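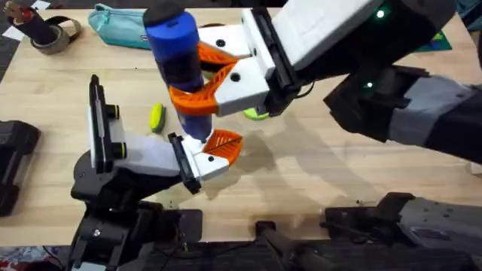 # 双臂桌面工作站采购与预算编制指南

本指南供Jondport技术中心各实验室在申报双臂桌面工作站时使用,适用于新购、增配及更换末端执行器的项目。申报单位应按下列步骤准备材料,经设备规划办公室审核后方可询价。仅采购单台机械臂且不涉及协同作业的项目,可从第三步开始填写,但仍须提交场地说明。

文中所称“工作站”,指安装在同一工作台面上的两台机械臂及其夹爪、控制器、供电与线缆、台面、观测相机和相应软件的整体。预算以工作站为单位编制,不接受将机械臂与夹爪拆为互不关联的两个项目分别申报。

## 第一步:写明任务,再谈型号

需求说明书的首页应为任务清单。每项任务写明操作对象、动作、起止状态以及判定完成的标准,不写品牌和型号。

以瓶类物体的交接为例,任务描述可写作:“一侧机械臂竖直夹持圆柱形瓶体,另一侧夹爪从下方接近瓶底并完成接取,交接期间瓶体不得接触台面。”这样的描述足以让供应商判断两臂的工作范围应重叠多少、夹爪的开口应多大、腕部能否转到所需角度。若只写“具备双臂协作能力”,收到的报价通常无法相互比较。

任务清单还应附操作对象表,列明以下内容:

- 对象名称、外形和最大尺寸
- 满载重量,液体容器须按装满计算
- 表面情况,如光滑、柔软、易变形
- 允许的夹持部位和禁止夹持的部位
- 每个对象需要备用的数量

海绵、笔袋一类的软质物品应与硬质物品分开列示。两类对象对指面的要求不同,混在一起填写时,供应商往往只按较容易的一类选配。

## 第二步:核对场地与台面

场地核对由申报单位与设备规划办公室共同完成。Joketti楼的实验室另需向楼宇管理部门索取楼面荷载与配电资料,附在申请表之后。

台面须满足基座的安装要求。基座安装在台面边缘时,应核查边缘处的板厚、下方横梁位置以及夹紧或螺栓连接所需的空间。木质台面可以使用,但应由供应商书面确认其在机械臂满速运动时的刚度是否足够。需要加装金属底板或加强梁的,费用列入“台面与结构”科目,不得列入“其他”。

布置图按比例绘制,至少标出下列各项:

1. 两台机械臂的基座位置与朝向;
2. 单臂可达范围及两臂重叠范围;
3. 操作对象的摆放区与备用区;
4. 观测相机的位置和视野;
5. 线缆走向、控制器位置和急停按钮位置;
6. 人员站位与进出通道。

重叠范围是双臂项目最容易估计不足的一项。样本资料给出的最大臂展是在特定姿态下测得的,夹爪朝下、朝上或横向作业时,实际可用范围都会缩小。申报单位应请供应商在仿真环境中按任务清单逐项走通,并将结果作为报价附件提交。两臂上下相对夹持同一物体的任务,须单独核对腕部与夹爪外壳之间的间距。

线缆应预留足够的弯曲余量,并沿台面边缘或台面下方固定。布置图上没有标注线缆走向的,退回补充。

## 第三步:确定末端执行器

夹爪的选择应以操作对象表为依据。申报单位须就每一类对象说明拟采用的手指形式,并说明两侧夹爪是否采用相同配置。

弯曲、带槽或带肋的手指在接触圆柱面时可以提供较大的接触面积,适合瓶、杯、筒类物体;平直的硬质指板便于定位,适合规则的盒状物体。同一夹爪上两侧手指形状不同的方案也可申报,但须说明夹持中心如何标定,以及更换手指后由谁重新标定。

手指属于消耗件,在预算中应单列。本中心的通行做法是,每个夹爪除随机配件外另购两套备用手指。自行打印或浇注手指的实验室,可将备件费改列为材料费,同时附上加工工时和图纸版本号。

此外需要核对的事项包括:

- 夹爪重量已从机械臂额定负载中扣除;
- 夹爪与腕部法兰之间如需转接件,报价中已包含;
- 通信接口与控制器匹配,不需另购网关;
- 状态指示灯在操作人员站位处可见;
- 断电时夹爪保持闭合还是松开,供应商已书面说明。

最后一项直接关系到安全评估的结论,缺少该说明的报价视为不完整。

## 第四步:编制预算表

预算表采用Drorex资产系统中的“工作站类设备”模板。各科目及填写要求如下。

| 科目 | 应包含的内容 | 常见遗漏 |
|---|---|---|
| 机械臂 | 两台臂体、控制器、示教装置 | 第二台控制器 |
| 末端执行器 | 两套夹爪、转接件、备用手指 | 转接件 |
| 台面与结构 | 工作台、底板、基座支架 | 加强梁 |
| 感知设备 | 相机、支架、标定板 | 相机支架 |
| 供电与线缆 | 配电改造、延长线缆、线槽 | 配电改造 |
| 软件与许可 | 控制软件、仿真许可、更新服务 | 按年续费部分 |
| 安全 | 急停、围挡、标识、评估费用 | 评估费用 |
| 培训 | 操作培训、维护培训 | 维护培训 |
| 运行 | 耗材、保养、延保 | 首年之后的费用 |

软件许可如按年收费,应按设备预计使用年限列出全部费用,并注明哪一部分由本次经费承担、哪一部分由实验室日常经费承担。仅填写首年费用的预算表不予受理。

相机的数量由任务决定。双臂作业中,靠近台面的手指和瓶底等部位容易被另一侧机械臂或夹爪遮挡,单一视角往往不能覆盖整个交接过程。需要增加视角的,应在预算表备注栏写明各相机负责观察的区域。

不可预见费单独列示,使用时须说明用途并经设备规划办公室同意。该项费用不得用于提高机械臂规格。

## 第五步:询价与比较

询价文件由任务清单、操作对象表、布置图和技术要求四部分组成,各供应商收到的文件必须一致。供应商提出的澄清问题及本中心的答复,应同时发给全部受邀供应商。

比较报价时,先审查完整性,再审查技术符合性,最后比较全周期费用。全周期费用包括购置费、运输安装费、许可费、备件费和保养费。购置费较低而备用手指、控制器维修价格较高的方案,在全周期比较中可能处于不利位置,评审记录应如实反映。

租赁或分期购置的方案可以并列提交。拟先购一台、以后再增配第二台的,须满足以下条件:

- 台面和供电一次按两台的需要建设;
- 控制软件支持后续接入第二台臂,且增配许可的价格已锁定;
- 供应商承诺后续提供的臂体与首台兼容;
- 申请表中写明单臂阶段可以完成的任务。

实验室自有旧臂拟并入新工作站的,应提交最近一次保养记录,并由供应商确认旧臂的控制接口可用。旧臂的重新标定费用列入“机械臂”科目。

## 第六步:安排进度

从采购申请批准到工作站正式启用,计划周期按22周编制。其中应分别列出合同签订、供货、场地改造、安装、调试、验收和培训的起止周次。场地改造宜与供货并行,并须在设备到货前完工。

九月启用的教学类项目应倒排进度,并避开Joketti楼夏季停电检修时段。检修安排以楼宇管理部门发布的通知为准。

Erdős实验室的工作站项目可作为进度编制的参照。该项目将台面与底板作为独立采购包先行实施,机械臂到货时基座孔位已核对完毕,安装阶段没有再改动台面。其进度表和布置图存于Drorex资产系统的“参考项目”目录,各单位可自行调阅。

## 第七步:约定验收办法

验收标准应写入合同,不得在到货后另行商定。验收分为到货检查、单臂测试和双臂任务测试。

到货检查核对装箱清单、序列号、外观和随机文件。单臂测试核对重复定位精度、负载、急停响应和夹爪开合。双臂任务测试按任务清单执行,瓶体交接类任务须连续完成200次循环,由供应商人员和实验室人员共同记录每次结果。失败的循环应注明失败形式,如滑落、错位、碰撞或程序中止。

测试所用物体由实验室提供,并与操作对象表一致。测试前应清理台面碎屑,检查手指表面有无污损,确认台面上的其他物品不在机械臂运动范围内;任务本身要求存在干扰物的,按布置图摆放。

验收记录须附测试程序版本、夹爪手指编号和相机标定文件。记录由双方签字,扫描件上传至Drorex资产系统。

## 第八步:落实运行责任

工作站启用前,实验室应指定设备负责人和替代人员,并完成操作培训与维护培训。负责人承担下列工作:

- 定期检查基座紧固件、线缆和手指磨损情况;
- 更换手指后进行标定并登记;
- 管理备件,低于约定存量时提出补购;
- 每年提交运行费用,供下一年度预算参考。

备件存放在工作站所在房间或相邻房间,不得与其他实验室混放。借出夹爪或手指须登记,归还后重新检查。

## 提交材料

申请材料合并为一个文件提交,顺序如下:

1. 需求说明书及任务清单
2. 操作对象表
3. 布置图与仿真结果
4. 末端执行器选型说明
5. 预算表
6. 进度表
7. 验收办法草案
8. 设备负责人确认书

申请由设备规划办公室Aurora Bettencourt统一受理。材料不齐的,办公室一次性书面告知需补充的内容,申报单位补齐后重新进入审核顺序。已批准项目如需变更机械臂数量、基座位置或末端执行器形式,须提交变更说明及修订后的布置图和预算表。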